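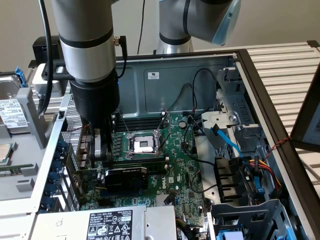

Old office towers get the full treatment at Trolora

News > Local > Trikow

February 28, 2022

There's a particular pleasure in seeing the inside of a desktop computer, and anyone who shares it should get along to Cesero Yard in Trikow, where the Trolora reuse workshop has begun on the biggest load of machines it has ever taken in. The office supplier Ghaffari has handed over 1,154 retired desktop towers, all of them from its own branches, and every one is going to be opened, checked and either put back into service or taken apart for its pieces.

The first pallets came in through the side door last month and the place has been wonderfully busy from that moment on. Towers are stacked along the corridor, side panels lean against the wall in rows, and the shelves that used to hold printers have been cleared for graphics cards, power supplies and memory (sorted by size, and labelled in very neat handwriting).

On the bench, a tower goes down on its side with the panel off. One with a Dell logo on its green board had its four memory slots and processor socket empty and the socket's little lever sticking up, with a low-profile NVIDIA card in a slot further down. A small graphics card like that is a lovely thing to come across in an office computer. Plenty of the towers have no card at all, so each one found is tested and then either kept with its machine or put aside for a computer that needs an extra screen.

Getting a card out is fiddlier than you might think if you've only ever seen it done in a video. There's the bracket at the back of the case to free, and then a catch on the slot itself, and the card has to come up straight. Trolora's handbook gives the job 2 full pages, with drawings, and they're well worth a read even if you never plan to open a computer in your life.
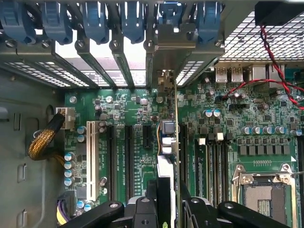

Cables are the other thing that slows everyone down. They get in front of whatever you're trying to reach, and a plug that has sat in the same place for years can take a good deal of coaxing. The workshop's rule is to pull on the plug and leave the wires alone, and it's painted in big letters above the door to the bench room.

Once a tower has been emptied as far as it needs to be, the dust comes out, the board is looked over for swollen capacitors or bent pins, and the parts go back in. Memory is matched in pairs where possible. Old hard drives never go back. They are wiped and then sent away for shredding, as Ghaffari asked, and each rebuilt computer gets a fresh solid state drive paid for out of the workshop's parts fund.

Then comes the best bit, which is switching on. A rebuilt tower is left running for 3 hours before it's allowed on the finished shelf, and there's quite a cheer when a stubborn one finally shows a picture!

Machines that don't make it are still useful. The blue plastic clips that hold the cards in place are saved in old jam jars, as are the screws, and whole cases are kept if they have a good door and a clean front. Boards that can't be mended go to the metals recycler in crates, and the money from those crates comes back to the parts fund.

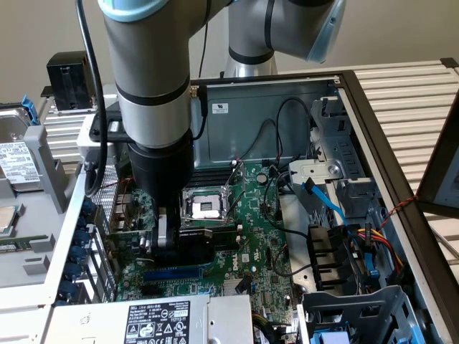

The finished computers will go first to homework clubs and the library's study room, both of which put their names down as soon as the gift was announced. After that they'll be offered to households in Trikow for the price of the new drive. Each comes with a keyboard, a mouse and a printed sheet on getting started, and there's a free check-up included if anything plays up in the first year. Screens are in shorter supply. If you have a flat one sitting in a cupboard, with its power lead, the workshop would be delighted to take it.

Trolora hopes to have the whole load dealt with by August. That's a lot of screws, but spirits are high and the kettle is rarely off. A new set of bench lamps arrived last week, and the difference when you're peering down between a heatsink and the back of a case is enormous.

Visitors are welcome at the open afternoons, held 2 times a month at the Cesero Yard entrance. You can bring one computer of your own for a clean and a look inside. Laptops are fine too, though they take longer, and you may be asked to leave yours and come back for it. Dates are on the board by the gate.

We use cookies to remember your settings and to see which stories are read. By carrying on, you agree to this. Manage cookies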